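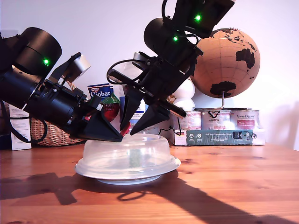
A strawberry and a clear dome tub on a white plate.

Strawberries: bring your own tub

The strawberry table is back at the Tanard market from the first Saturday morning session in June, and this year the fruit will be sold loose. Last summer the stall got through 3,000 plastic punnets, and 1,000 of those were left in the bins by the gate. Any clean container will do – an old ice cream tub, a lidded bowl, a cake box.

Tubs are weighed empty at the Clitine end of the hall before you fill them. If you forget yours, paper bags are 2p each, but soft fruit does not travel well in them.

A few notes on keeping strawberries once they are home. Leave the green tops on until you want to eat them. Do not wash the fruit before it goes in the fridge. Put a piece of kitchen paper under the bottom layer and change it if it gets damp. A clear tub turned over on a plate works well for a small amount on the table, and keeps the flies off.

Anything too soft to sell goes to the Finoden kitchen for jam. They made 570 jars last year and would like more empties, with lids, any size. Leave them in the crate by the side door before noon.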